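Hair Notes from the Back Room

Hello again, and thank you for all the replies to the last newsletter. So many of you wrote in about scalp care that I've saved a whole folder of questions, and I'm going to work through them over the next few issues. First up is the one that came in more than any other: how do you get a deep conditioning mask to do something for fine hair without leaving it flat?
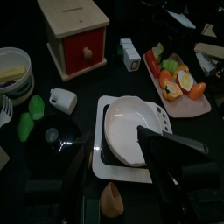
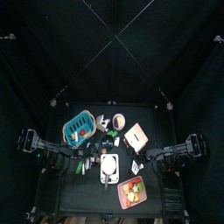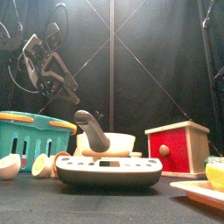
I love this question because I have fine hair myself and spent years avoiding masks altogether. I'd try one, look like I'd been caught in the rain for two days, and go straight back to a quick rinse-out conditioner. Then I picked up the Brekholm oat and honey mask in the spring and everything changed! It's light, it smells like breakfast, and it comes off cleanly with lukewarm water.

The big thing I've learned is placement. Start at the ears and work down. The hair near your roots is the newest you've got and it gets oil from your scalp all day long, so it's doing fine. The last few inches have been through every blow-dry and every scratchy scarf, and they're the part that's thirsty. I use a blob the size of a grape for shoulder-length hair, rub it between my palms until it almost disappears, and then squeeze it through the ends.

Squeeze out the water first. I can't say this enough. If your hair is dripping, half the mask slides off down the drain and you end up using more to make up for it. An old cotton T-shirt is gentler than a towel, and I keep one hanging on the bathroom door just for this.

As for timing, follow the jar. The Brekholm one says 6 minutes and I stick to it – I set the oven timer and wander around with a shower cap on. Leaving it in for an hour didn't give me softer hair, only hair that needed washing again by lunchtime. If yours is thick or very curly you may well find you can go longer, and several of you have told me you sleep in yours and wake up happy. Lucky you!

Now for combs. I used to drag a fine comb through my hair in the shower and wonder why there was so much of it around the drain. The wide-tooth comb from Stilton (the cream one with the long handle, not the folding one, which pinches) has been a joy. Hold a section in one hand above the tangle, start at the very bottom, and move up an inch at a time. It takes me two songs on the radio.

A few of you asked about the Assefa rinse, which goes on after the mask. It's a thin, slightly sharp-smelling liquid you pour over and rinse right out. I like it every other week for shine. If your scalp is at all sore or scratched, skip it until things settle down, and please patch test behind your ear the day before you try it, same as you would with anything new.

And there's some happy news about our swap shelf, the one where members pass on unopened bottles that didn't suit them. We've now found new homes for 2,000 products, 800 of them since July! The shampoo section is bursting at the moment but we're short on leave-in sprays and anything unscented, so if you have a sealed one sitting in a cupboard, do send it along. Please check the date on the bottom before you pack it up, and tape the pump down. I have mopped up enough serum this summer.

Stultska has also sent word that the rosemary scalp oil is coming back in the small glass bottle with the dropper. I'm thrilled, as the big one was impossible to pour without getting it all over the sink. A few drops massaged in before you wash is plenty for most people. It won't work miracles, but it feels wonderful at the end of a long day, and it makes a very nice excuse to sit down with a cup of tea.

Next time I'll be looking at hard water: the chalky feeling, the dull ends, and whether shower filters are worth the cupboard space. If you've tried one, hit reply and tell me which kind, how long you've had it, and how often you change the cartridge. Photos of your shower setup are welcome too, the messier the better.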